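Friday night brush classes are coming back to Narnusik

Good news for anyone who missed out last fall – the Friday brush lettering class at the Narnusik community room starts up again in March, and this time there are two sessions instead of one! I stopped by the sign-up desk after work and got the details from Maritza Betancur, who sounded as excited as I was (and I've been bugging her about it for months).

The early group meets at 5:30 with Kerstin Rønning, and it's for total beginners. The later one is Mercedes Ticona's, and she'd like you to have done at least a little brush work before. Chinese brush writing is the main thing, with a couple of evenings on plain old hand lettering toward the end. 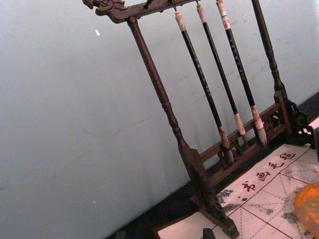
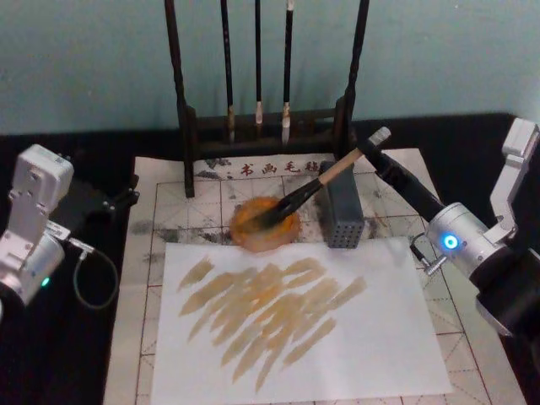
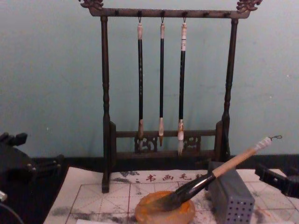 The money part took a while. The class lost its old room when the Escobar building closed, and moving everything over cost $717. A bake sale and a raffle brought in $434 of that, and Irfan Gondal's hardware store covered the rest, so thank you, Irfan! The fee stays the same as last year.

I took the beginner class myself and my letters still wobble all over the place, but I loved it – two hours went by and I never once looked at my phone. Nearly 154 people have asked to be put on the mailing list, so I wouldn't wait too long. Sign-up is at the front desk any weekday until 6, and kids over ten are welcome in the early group if a grown-up comes along.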